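Open Day Walk-Through: Safety Checklist with Comments
Drolludham workshop, Pinddale site. Filled in by the Rampersad host team, April.

1. Floor tape in place, visitors kept 2 feet back from the table edge
OK. Tape went down before the doors opened. It needs a brighter color next time.

2. Emergency stop tested and within reach of the host
OK. Pressed and reset at the start of each run, all 7 runs. Please keep doing this out loud — people love being told what it's for.

3. Grip on tableware
OK with a note. Dishes get tilted during the demo, so the finger pads need wiping between groups. I could watch a bowl being handled by the rim all day!

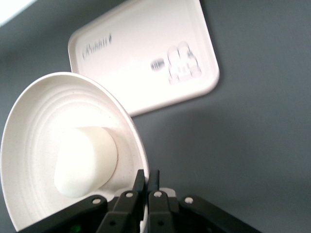

Keep the practice pieces soft and light, too. If one drops, it should be a shrug and a restart, with no sharp bits to sweep up.

4. Cables clear of the arms' reach
Needs work. Tie back anything lying on the tabletop before the next group. The cables behind the bases also want a proper clip.

5. Rice cooker
OK. Unplugged for the whole visit, lid seated, no water inside. Check the lid again after every run, including the short ones.

6. Table layout before the two-arm routine
OK. Leave plenty of space between dishes and park both grippers above the surface before anyone from the tour steps up to ask questions (and they will, which is the best part of the day).
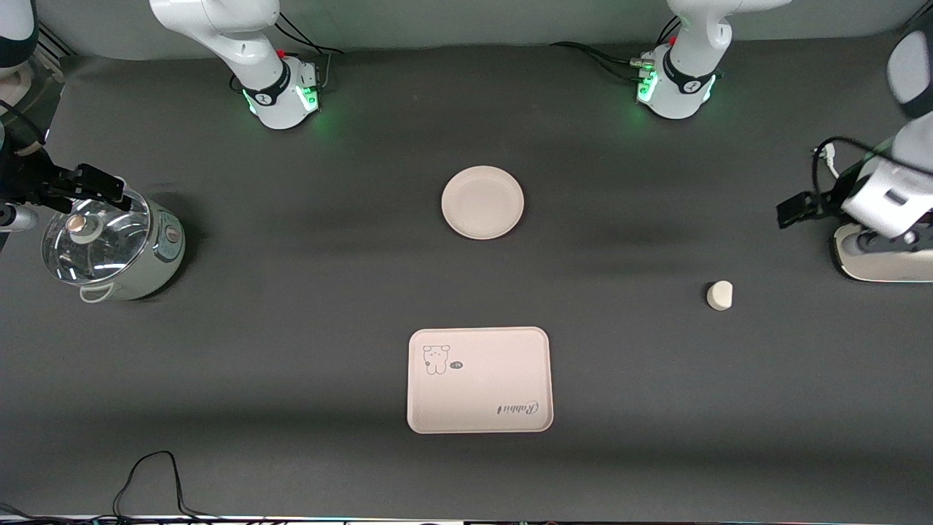

Sirthorpe asked whether the routine could run slower for the school groups, and whether a host could call out each move before it starts. Both are easy to do and both would make the floor safer, so they're going on the list.

7. Head count and exit route
OK. 39 signed in, 39 signed out. Side door stayed unlocked throughout.

Still open: cable clips, brighter tape, slow mode for schools. Recheck item 4 before power-on.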